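Open day at Furville, anyone been? Is the hubcap demo worth bringing kids to

Thinking of the June one. Two kids, one gets bored fast. How close do you get, and is it a real part or some foam dummy? Also parking??
Jörg Kröger

Britta Steinbach
Went 23rd March with my sister. Real looking plastic hubcap, the kind with clips on the back, and the gripper holds it right by the rim. Yellow tape squares on the carpet, blue carts with green crates behind. My two from the visit:

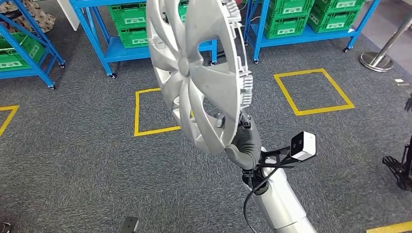
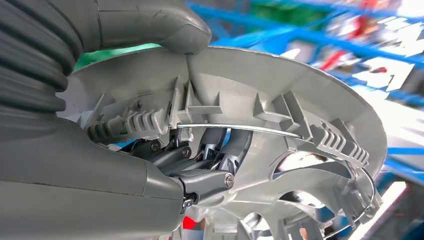

Hubcap in the gripper, second one is the back side with the wire ring

Groups of 12, you stand for the whole thing. Ask the guide about the clips, mine was happy to go on about them. Parking is behind the Hamann building, 3 dollars, coins only when we went. Get there early, the line was alredy long at opening.

Gerd Lammers
never been but my nephew liked it. think they had cookies

Knut Diekmann
Agree w/ Britta on parking. Bored kid might struggle, the talk before is long and pretty dry. Sit that out and join at the demo, they let us do that no problem. Strollers stay at teh front desk.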